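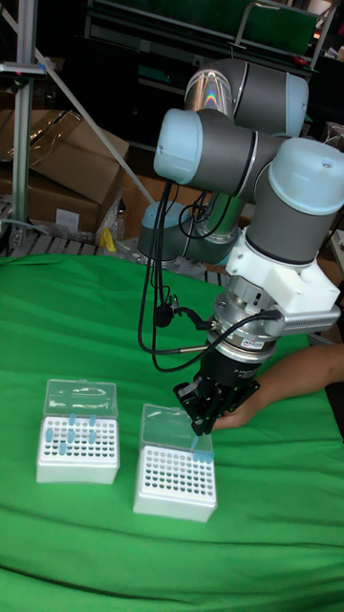 ## Pipette tips: please read before you take a new box

The new delivery of tips from Sleiman has arrived and is now in the cabinet next to the sink, on the second shelf. The order number is 3310, in case you need it for your project costs. We received 69 boxes, and this should be enough for all groups until May.

Some points about the use of the tips, as there were questions after the last newsletter:

- Open only one box of each size at a time. Last month we found six open boxes of the same size in the Truseck room, and we could not say which of them were still clean.
- Write the date on the lid when you open a box. A pencil is not good for this -- please use the black marker.
- Take the tips row by row, beginning at the front left corner. It is then easy for the next person to see where to continue.
- When you put two boxes side by side on the table, leave a small gap between them, so that the lids can be closed without moving the neighbor box.
- The green cloths are washed every four weeks. If you spill something on a cloth, change it immediately and put the used one in the bin by the door.

Empty racks should not go in the trash. Kurkasier takes them back and we get a small discount on the next order, so please collect them in the carton under the window. The racks must be without tips and without tape.

The Orkura tips, which some of you liked for viscous samples, are not available at the moment. We have asked for a new offer and will write about it here when we know the price. Until then, the wide tips from the old stock can be used -- they are in the drawer below the balance.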